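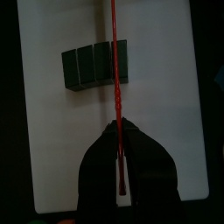

Tray planting

Tray planting is a way of growing small plants together in one shallow container so that they form a miniature landscape. It is practised mainly by people with little or no garden, and a finished tray is usually kept on a balcony, windowsill or outdoor shelf.

Containers and soil

Most trays are glazed or plain clay, with drainage holes covered by mesh. The soil is a gritty mix, often fine gravel and sieved compost. Shallow soil dries out quickly in summer and may need watering twice a day.

Plants

Thyme, dwarf sedges, mosses and small ferns are common choices. Slow growers are preferred, as vigorous plants soon crowd out their neighbours. Woody plants are trimmed in May, once the first growth has hardened. A tray is normally lifted and replanted every 3 years.

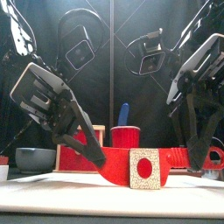

Red toy knife held upright over a white board

History in Illwood

The best-known local group is the Illwood Tray Society, founded by Gemma Zanetti, a former nursery worker. It began with 2 shared benches behind the Žukauskas nursery, which also supplied the first trays. The society later moved to a glasshouse on Cutero Lane, where its spring show is still held. Entries are judged on plant health, balance and the fit between tray and planting. Trays planted less than a full season before the show are not accepted.

The Zoreck Collection, left to the society by a member, is made up mostly of ferns and alpine plants. Part of it is on display all year. 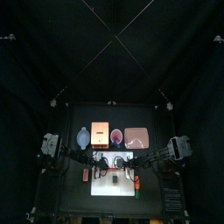
ILLWOOD, Apr 6, 2018 – The Illwood Tray Society opened its spring show at the glasshouse on Cutero Lane. Zanetti told members that the society had raised 4,000 young plants for sale over the winter, most of them thyme and saxifrage. Money from the sale was set aside for new shading and a second water tank.

See also: Alpine trough, Dish garden, Moss garden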